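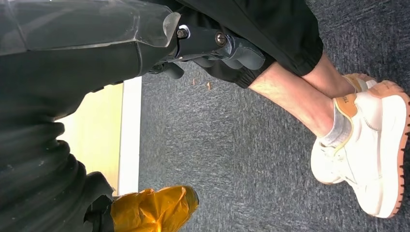

Collecting examples for the arm took up most of the September meeting, and people had plenty to say. Vy Khổng opened with the good news that the set now stands at 1000 recordings, which got a proper cheer. The wrist camera is earning its place. It picks up the grey finger pad and the taped part together, so the learner always has something of its own arm to go by. It also picks up us: trouser cuffs, bare ankles, white trainers on the blue-grey carpet. A long talk followed on whether feet should stay in. Agreed to keep them – people will be standing near the arm at Lindport too – but to tag every recording that has a person in it.

Matters arising
The new labels from Cliteck are in use. "Dropped" and "let go" were being mixed up, so Vy has written a line on each and pinned it by the desk. Much better already!

Tasks for the next round
Cloth folding did wonderfully and gets five more sessions. Cup stacking is still patchy; the Kirkent team think our starts are all too alike. We will shift the starting pose between goes and see. Châu asked for failed tries to be kept as well as clean ones. Warmly supported, so long as they go in their own folder.

Driving the arm
New people are taking to it quickly. One asked for shorter turns, as hands get tired and the last few goes get sloppy. Turns now stop after 12 goes, then swap. Please say your initials at the start of each recording.

Actions
Vy – tag list for people in view, sent to everyone
Kirkent – 11 new starting poses for cups
Châu – folder for failed tries
All – check the clock on the recording machine before the first go

Next meeting: same room, 2 pm. Bring your favourite failed grasp.

Recent minutes
August: choosing the first tasks
July: labels and who writes them
June: setting up the wrist camera

Home | Minutes | Tasks | Recordings | Contact
Questions about these minutes? Contact the project desk | Back to top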